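Gimbridge Forum > Simulation and Planning > Tudik 0.9 planner: is the 97 in their demo room worth anything?

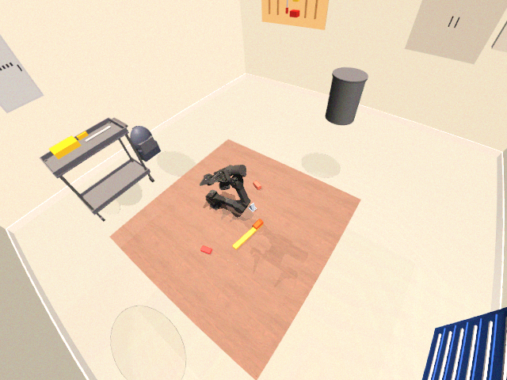
Thread last modified in February by moderator (title shortened)

gravelpit
I've been running the Tudik motion planner against the room scene that ships with it, the one with the arm on the orange rug, the utility cart and the pegboard. The release notes make it sound like collision checking is solved. I don't buy it. I ran 3,402 planning queries overnight with the default settings and it reported 433 failures. Fine, failures are allowed. What bothers me is the queries it called successes. When I replayed the paths with a finer collision step, 70 of them went through something. Usually a link clipping the rug surface on the way out of the folded pose.

Has anyone else checked, or are we all reading the summary line and going home?

nullspace_ned
What step size are you replaying at? If you make it small enough you'll find contact between anything and anything. The arm starts folded up low on the rug. Of course it grazes.

gravelpit
Half the default. That's not small. And "of course it grazes" is not what the log says. The log says collision_free: true.

torquewrench
Is the rug even a collision body in that scene? In the version I pulled, the rug was visual only and the floor plane sat a little under it. So your links may be dipping into a picture of a rug. Check the scene file before you blame the planner.

gravelpit
Checked. It's a body in mine. I'm on the scene from the Dirden mirror, which might be older.

torquewrench
Then you're comparing two different scenes and calling it a planner bug. Pull the current one and run it again with the same seed.

hollowcam
Going to be the grump about the other half of this. Everybody tests motion in that room and then quotes the number as if it covered perception too. Look at the lighting. Soft shadows, even everywhere, pale floor, small blocks in red and orange and a yellow rod with an orange cap. My segmentation gets the red block every single time, and I would be embarrassed if it didn't. The orange one on the orange rug is the only thing in there that makes it work at all. I got masks with a bite out of one side until I stopped trusting color and leaned on depth.

nullspace_ned
Depth in sim is perfect unless you add noise, so you moved the problem.

hollowcam
Yes, that's my complaint. I added noise afterward and the masks got worse again. I'd like to see one published result from that scene with the noise turned on.

pallet_jack
I'll disagree with the mood in here. I don't use the room to prove anything. I use it to find out whether my change broke something since yesterday, and for that it's good. Runs fast, loads every time, same result for the same seed. We replayed 1,267 stored queries after swapping in the Langlois time parameterization and caught a joint limit mistake before it got anywhere near hardware. A dull scene is fine for that.

gravelpit
No argument with regression testing. My argument is with the "collision_free" flag. If it's only true at the checker's own resolution, the name is wrong, and people downstream skip their own check because of the name.

pallet_jack
So use continuous checking. There's a switch.

gravelpit
There is, and it's off by default, and planning time went up enough that I can guess why it's off.

torquewrench
Did you rerun on the current scene?

gravelpit
Just finished. Rug is visual only there, you were right about that, and the rug contacts are gone. I still have a handful left where the gripper passes through the end of the yellow rod. The rod is definitely a body in both versions. It's thin and the wrist is moving fast through that part of the path, so the checker steps straight over it.

nullspace_ned
OK, that one I'll accept. Thin object, coarse step. Open a ticket with the seed and the joint path, and leave the rug stuff out or they'll close it on you.

gravelpit
Ticket's in. I asked for the step to be bounded by distance traveled at the gripper instead of by joint angle. Not holding my breath.

hollowcam
Ask them about depth noise while you're at it.

gravelpit
Ask them yourself, different repo.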